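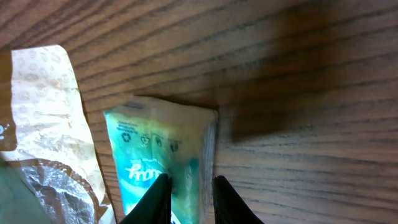

Composite packaging is the part of the food-service waste stream that gives sorting staff the most difficulty, and it is the subject of this unit. A composite is any item in which two or more unlike materials have been joined so that the user handles them as one. The sandwich wrapper is the most common case in a dining hall. From the printed side it reads as paper, pale and lightly patterned, and a person clearing a table will usually treat it as paper. Only where a corner has turned back does the silver foil lining show, and with it, in many cases, the brownish marks along the edge where paper and foil meet. A wrapper of this kind presents two separate questions, one of material and one of soiling, and students should learn to answer them in that order.

Unit 4: Wrappers, Liners and Soiled Paper
Dining Services Operations, Certificate Program
Okholm College, Department of Hospitality and Facilities
Course leader: Rajeshwari Varghese
Practical sessions: Bronwyn Hapeta

4.1 Purpose of the unit

On completing this unit, students will be able to identify the main types of wrapper used in counter service, assign each to the correct container under the Burcombe Hall sorting plan, and clear and clean a wooden table without damage to its finish. The unit carries 8 points toward the practical mark. It assumes that students have read Unit 3 on containers and lids, which is not repeated here.

4.2 Types of wrapper

Plain paper. A single sheet, uncoated, used for dry bakery items. It tears with a soft, fibrous edge and takes up water quickly.

Waxed or coated paper. A single sheet with a thin surface treatment. Water beads on it for a time. It is often mistaken for plain paper when it is heavily creased, and students should not rely on appearance alone.

Foil-lined paper. A sheet of paper joined to a thin layer of foil, with the foil facing the food. The paper carries the printing and gives the wrapper its body, while the foil holds warmth and keeps grease from passing through. When crumpled it tends to keep the shape into which it has been pressed.

Plain foil. A single metal sheet, used in our kitchens for baked potatoes and for covering trays. It is metal throughout and is handled separately from foil-lined paper.

Plastic film with a metallic finish is sometimes confused with foil. The usual hand test is to crush the item in the fist and release it: film springs open and foil generally stays closed. The test does not distinguish plain foil from foil-lined paper, for which a corner must be torn and the edge examined.

4.3 The Burcombe Hall sorting plan

Burcombe Hall uses a four-container plan. Other buildings on campus do not all follow it, and students on placement elsewhere must ask the supervisor on duty before sorting.

Paper container: clean, dry, uncoated paper only.
Metal container: plain foil, scraped free of food, and cans.
Organics container: food scraps, paper napkins, and plain paper soiled with food.
General container: coated paper, foil-lined paper, metallic film, and anything that cannot be identified.

Foil-lined paper goes to the general container whether it is clean or greasy. Staff sometimes attempt to peel the two layers apart in order to save the foil. This is not to be done during service. The layers seldom separate cleanly, and the time is better spent on the next table.

Wrappers are to be opened before they are discarded. Cutlery, sauce cups and uneaten food are regularly found folded inside, and the food belongs in the organics container. Gloves are worn for this work at all times.

4.4 Clearing and cleaning wooden tables

The long tables in Burcombe Hall have wooden tops and require more care than the laminate tables in the Pai Building. Grease that has been left to stand will darken the wood, and the pronounced grain on many of the tops makes a new stain hard to see until the light falls across it from one side. Students should bend and look along the surface before and after wiping.

Clear in the following order. Lift wrappers and paper straight up; do not drag them across the table, as foil edges can mark the finish. Remove loose crumbs with a dry cloth, working with the grain. Wipe with a cloth dampened in the diluted Nerex solution prepared by the kitchen, again with the grain. Dry at once with a second cloth. Solution is never sprayed directly on the wood.

Where a grease mark remains after wiping, note the table number on the shift sheet and leave the mark for the evening team. Scouring pads are not permitted on any wooden surface in the hall.

4.5 Practical exercise

Each pair of students will receive a tray of 40 mixed items taken from the unsoiled training stock and will sort them into the four containers. The time allowed is 60 minutes, including a written record of any item on which the pair disagreed. Ms. Hapeta will review these records with the group — disagreements are of more use to the class than a perfect tray, and no marks are lost for recording them.

The record should give the type of wrapper, the test used to identify it, and the container chosen. Entries such as "looked like paper" will be returned for completion.

4.6 Written assignment

Prepare a memorandum of not more than 1000 words, addressed to a dining hall manager, on whether foil-lined wrappers should continue to be used at the sandwich counter. Consider food temperature, grease, cost and disposal. A plain recommendation is expected. Memoranda are submitted to Ms. Varghese through the department office before the December break.

Students should bring closed shoes, an apron and this handout to the practical session. Gloves and cloths are provided.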